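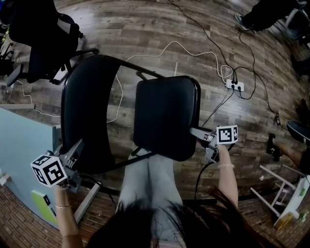

So which hand-held gripper should you buy if you want to record people doing everyday jobs? The one your most impatient tester will still be holding after lunch.

4 min read

I know that's a squishy answer, and I know some of you came for a spec table. I spent most of July going back and forth between the Halo and the Navska, two grippers you hold in your fists and squeeze, and I made the spec table too. It has 47 rows. I've stopped opening it.

On paper the Navska wins almost everywhere. It opens wider, it closes harder, and the maker is very proud of its jaw timing. The Halo looks a bit plain next to it. But hand both to somebody who has never used either, ask them to fold a towel, and watch their shoulders. With the Navska they creep up toward the ears inside two minutes. With the Halo people just sort of get on with it and start asking what's for lunch (a great sign, by the way!).

We logged 181 takes in all, and more than 55 of the Navska ones went in the trash – mostly because somebody got tired and started twisting a wrist to rest it. A tired wrist makes lousy data, and no amount of closing force fixes that.
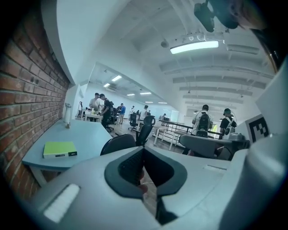
The other thing I'd argue about is cameras. Everybody wants the widest lens they can get, and I was the same until I tried the Jitard one next to a boring narrower one. Wide is lovely for tracking, because there's always something in view to lock on to. It's also rough on small stuff. A button or a key shrinks down to a few dots just when you care most about it. I'd still go wide, I think, but I'd move the mount closer to the jaws first and see how far that gets you.

And please, budget for the controller box. We ran the Kpodo and it was fine, dull even, apart from a fan that whines on startup. I'd take dull every time. The fancier one we had on loan needed its own laptop and dropped its connection whenever the laptop went to sleep, and I've already sent it back.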